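Conseils d'atelier et de buanderie

Sèche-linge : entretien, charge et réglages

L'appareil est présent dans beaucoup de logements, et sa notice est rarement relue après la première semaine. Les indications qui suivent valent pour les modèles à évacuation et pour les modèles à condensation. Les différences sont signalées quand elles existent. Pour les pompes à chaleur, se reporter en plus au chapitre « échangeur » de la notice.

Le filtre à peluches

Il se vide après chaque cycle, filtre froid, à la main ou avec une brosse souple. Un filtre partiellement colmaté allonge le séchage et fait monter la température du tambour. Une fois par mois, le laver à l'eau tiède avec une goutte de liquide vaisselle, rincer, laisser sécher à l'air libre avant de le remettre. Les assouplissants et les lingettes parfumées déposent sur la maille un film gras invisible à l'œil nu. Pour le vérifier, verser un filet d'eau sur la maille : si l'eau perle au lieu de traverser, le lavage est nécessaire.

Le logement du filtre s'encrasse lui aussi. Utiliser le suceur plat de l'aspirateur, appareil débranché. Une brosse à long manche (Heveck en fabrique une de 60 cm, assez fine pour passer dans la plupart des logements) atteint le coude du conduit. 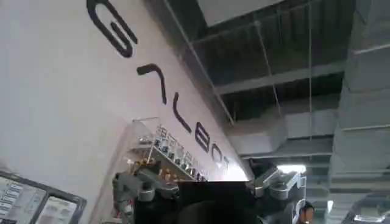
Bunar Pratique, n° 78, p. 30

Le conduit d'évacuation

Gaine rigide ou semi-rigide en aluminium de préférence. La gaine souple en plastique retient les peluches dans ses plis et s'écrase derrière l'appareil dès qu'on le repousse contre le mur. Compter le moins de coudes possible. Chaque coude à angle droit réduit la longueur utile, dans une proportion que la notice indique sous forme de tableau.

Les raccords se font au collier métallique, complété si besoin de ruban aluminium. Ne pas utiliser de vis traversantes : leur pointe dépasse à l'intérieur du conduit et accroche les fibres. Le ruban adhésif toilé durcit avec la chaleur et se décolle. Côté extérieur, le clapet doit s'ouvrir franchement quand la machine tourne et retomber à l'arrêt. Un grillage fin posé contre les oiseaux se bouche en quelques semaines ; préférer une grille à larges mailles, nettoyée en mars et à l'entrée de l'hiver.

Ne jamais raccorder un sèche-linge à un conduit de fumée ni à la VMC du logement.

Le condenseur et le bac

Sur un modèle à condensation, le bac à eau se vide à chaque cycle. L'eau recueillie n'est pas potable et contient des fibres en suspension. Elle convient au rinçage des sols ; pour le fer à repasser, la filtrer et vérifier d'abord la notice du fer.

Le condenseur amovible se rince sous la douchette, dans le sens opposé à celui du passage d'air, jusqu'à ce que l'eau sorte claire. Égoutter, puis essuyer les joints avec un chiffon humide. Un joint pincé laisse passer l'air humide dans la pièce — la buée sur les vitres en est le premier signe. Les échangeurs fixes se nettoient à la brosse très souple ou à l'aspirateur, sans appuyer sur les ailettes.

La charge

Un tambour se remplit à moitié pour les synthétiques, aux deux tiers pour le coton. Au-delà, le linge tourne en bloc et le centre reste humide. Une charge trop faible pose un autre problème : les sondes d'humidité, deux barrettes métalliques placées en général près de la porte, ne touchent plus assez de tissu et le programme s'arrête trop tôt. Ajouter alors une serviette sèche, ou passer en durée fixe. 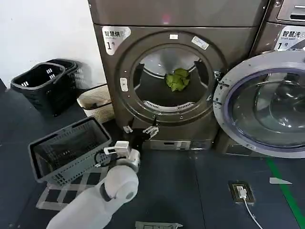 Les barrettes elles-mêmes se couvrent de calcaire et de résidus d'assouplissant. Un coton imbibé de vinaigre blanc suffit, suivi d'un chiffon humide, tous les deux mois. Ne pas gratter avec une lame ni avec une éponge abrasive.

Trier par épaisseur avant de trier par couleur. Un jean et une chemise sortis du même lavage n'ont pas le même temps de séchage. Fermer les housses de couette avant de les mettre en machine. Retourner les poches.

Ce qui ne va pas au sèche-linge

Les chiffons ayant servi à l'huile de lin, à la térébenthine ou à la cire, même lavés. Les tapis à envers caoutchouté. La mousse de latex. Les textiles tachés d'huile de cuisson, qui peuvent s'échauffer en tas après la fin du cycle. Pour cette même raison, laisser la phase de refroidissement aller à son terme et ne pas entasser le linge chaud dans un panier.

Bruits et petites pannes

Grincement régulier : galets ou palier du tambour. Le kit Petridis réf. 712 comprend deux galets et leurs clips ; vérifier le diamètre de l'axe avant de commander. Claquement : bouton, fermeture ou pièce de monnaie. Sifflement à la mise en route, qui cesse à chaud : courroie lustrée, à remplacer à la prochaine ouverture du capot.

Le moteur tourne, le tambour non : courroie rompue. Le tambour tourne, l'air reste froid : thermostat de sécurité déclenché, souvent à cause d'un filtre ou d'un conduit bouché. Traiter la cause avant de réarmer. Sur les Hudlow à façade démontable, le bouton de réarmement se trouve à l'arrière, en bas, sous un cache à clipser. Débrancher avant toute intervention.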